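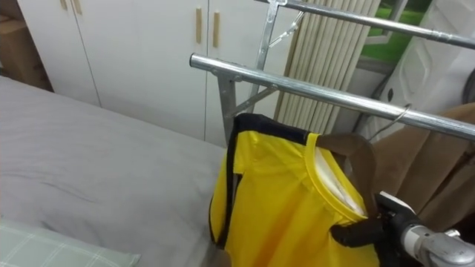 The Shirt on the Rail

by Laine Paulauskas

My grandmother ironed on Sundays, with the wireless going and a milk bottle of water beside her with holes punched in the lid, and by the time we came in for our tea there would be a row of shirts along the picture rail in the back bedroom, one for every man in the house and every day of the week. I used to lie on the bed underneath and look up into them. They smelled of starch and hot cotton, and I suppose I have been trying to get my own bedroom to smell like that ever since, without once being willing to do the ironing.

I thought of her a good deal this spring, because like most people I have been spending far more time in my bedroom than I ever meant to. It is where I work now, on a tray, and where I telephone my sister, and where I go to be alone when the kitchen is full. And when you sit in a room all day you begin to see it. I began to see the chair. You will have one too, I expect: the chair that is never sat on, with the jumper you wore for an hour, the trousers that are too clean for the wash and too worn for the wardrobe, and somewhere near the bottom a cardigan you had given up for lost in December.

So I rang Hui-mei Chuang, who runs a small laundry and mending shop in Drekcombe and has been pressing other people's clothes for 30 years, and asked her what I ought to do about it. She laughed for quite a long time. Then she told me to get rid of the chair and buy a rail.

A rail, she said, is the missing step. Most of us own a wardrobe, which is for clothes that are clean and finished with, and a basket, which is for clothes that are dirty, and we have nothing whatever for the clothes in between. Something has to take them, and it will be a chair or the end of the bed or the floor. A plain metal rack on its own feet, standing where you get dressed, will hold a week's worth of in-betweens and let the air get round them. 'Air does half my work for me,' she said. 'People wash a shirt when all it wanted was a night on a hanger.'

She is particular about where it goes. Near the bed, for one thing, so that you can lay a garment out flat on the covers, do up whatever needs doing up, smooth the sleeves, and lift it across to the hanger in one go. I had always tried to do this standing up, with the hanger in one hand and the shirt sliding off it, and I can report that the bed is a great improvement. But the bed must be made first. Hui-mei would no more lay a clean shirt on a rumpled sheet than I would roll out pastry on the doormat, and she likes the bottom sheet pulled tight and the pillows stacked at the top out of the way before anything else is begun. She says a made bed is the best table in the house.

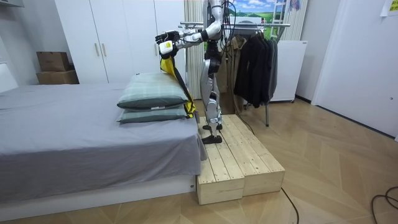
Then there is the matter of height. If you are on the short side, as I am, and as she is, a wardrobe rail is a stretch and a bed is a stoop, and you spend the whole job going from one to the other. Her answer is a good low wooden step, wide enough to stand on with both feet and heavy enough not to skid. A neighbour of mine knocked one up for me out of pine offcuts, left it on the front path and waved from the gate, and I have grown so fond of it that I now stand on it to draw the curtains, wind the clock and look for the cat.

Colour came into our conversation as well, rather to my surprise. I had admitted to owning nothing but navy and grey, and she said that was half my trouble, as a heap of navy and grey just looks like a shadow and you stop noticing it. Put one bright thing on the rail and you will look at the rail. She has a soft spot for yellow, and for anything with a contrasting edge, a black band down the side or round a sleeve, because the edge shows you at once whether the shirt is hanging straight. If the line runs true from the shoulder to the hem, all is well. If it wanders, the shoulder has slipped, and you take it off and begin again.

Knitted shirts and football tops need a little more thought. The wire hangers that come home from the cleaner's are fine for a night, she says, but leave a heavy top on one for a month and you will have two small peaks at the shoulders that no iron will shift. Go in from the bottom hem with the hanger, never down through the collar, which stretches the neck. I have been going down through the collar for my whole life. I went and looked at my T-shirts afterwards and they do all gape slightly, like people about to ask a question.

I should say something about cost, as I know some of you will be wondering. My own rail is a Vallar, bought second-hand for £20 from a lady two streets away, and it has one wheel that sulks. There are handsome ones to be had new, and Jaber make a double-barred version that I looked at for longer than was sensible. The second bar is useful if there are two of you. We manage with one bar and a clothes peg in the middle, his side and my side, and the peg has been known to move in the night.

Three weeks in, the chair has gone down to the kitchen, where it is sat on like any other chair. I won't pretend the rail is always tidy. By Friday it has a scarf on it and a dressing gown and, last week, a bag of onions hung there by somebody who was carrying too much. But on Sunday evening I put the wireless on, take off whatever needs washing, put whatever is rested back in the wardrobe, and shut the doors on it. Then I lie on the bed for ten minutes and look up at what's left. There is a blue shirt of my husband's there this week with the cuffs turned back, and a yellow blouse I bought on Hui-mei's orders and haven't yet found anywhere to wear.

Sunday, May 17, 2020

364 shares
20 comments

Search articles, recipes, patterns
Go

Related
Darning by daylight: a beginner's basket
What to do with a single pillowcase
The Lumeo bedside lamp, a year on
1,000 buttons: a Drekcombe collection
Moths, and how to be firm with them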